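Pleklow has spent the month telling anyone who will listen that packing up a room is a solved problem. Its Vida service, on show in June at the Nestatau exhibition hall, promises to clear, wrap and move the contents of an office in 14 hours for a flat fee of £324. I went along at 2 in the afternoon, with the brochure in one pocket and a fair amount of doubt in the other.

The pitch is simple enough. You book, a crew turns up, and everything from desks to stools is labelled and wrapped for the journey. What the brochure is less keen to discuss is the small print, where "everything" shrinks quite a bit. Lamps are extra. So is anything with a bolt in it that has to be taken apart first, and that takes in most of the metal things people would gladly pay somebody else to deal with.
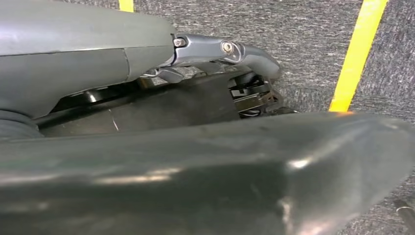

Bolted metalwork at the Nestatau hall.

Asked how long dismantling adds, the stand offered three answers in the space of one conversation, the longest of them a full working day. The price per fitting was "under review". It was under review in the spring as well, when Pleklow ran its first trial with the furniture hire firm Ostener and reported 19 damaged items. The company calls that figure encouraging. It has not said how many items were moved, so readers may call it what they like.

Then there is the wrapping. Vida uses clear plastic throughout, and Pleklow says it can be used again. Clear wrap keeps dust off well enough, but it crumples, and it does very little for a shiny surface that gets a knock on the stairs. Blankets would do a better job – and would cost more to carry about.
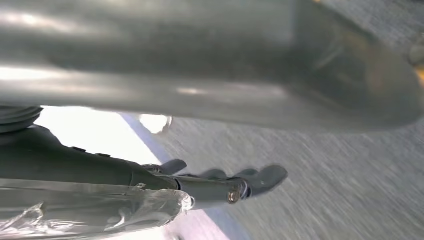
Mehwish Rajput takes a kinder view, arguing that most offices wrap nothing at all when they move and that a layer of plastic is better than a bin bag and good luck. Fair enough, though a bin bag does not come with a bill for £324.

The floor is the other sore point. Vida's terms leave the customer to pay for marks on carpet, and rolling stools are listed among the things to be "walked, not wheeled". How strictly a crew would keep to that at the end of a long shift is anyone's guess. Pleklow says its own checks are thorough but would not share them. 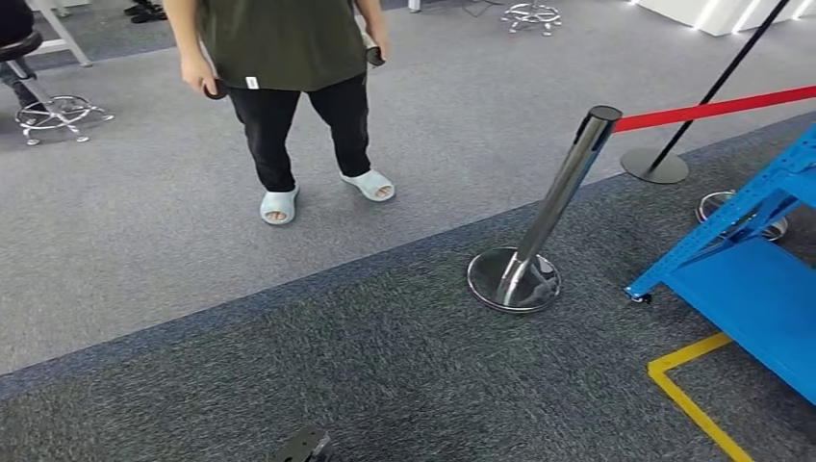

Two shades of grey carpet, with a dark blue strip between them.

Bookings open later in the summer. Ostener has yet to say if it will sign up for a second trial, and the price for taking fittings apart is still missing from the form.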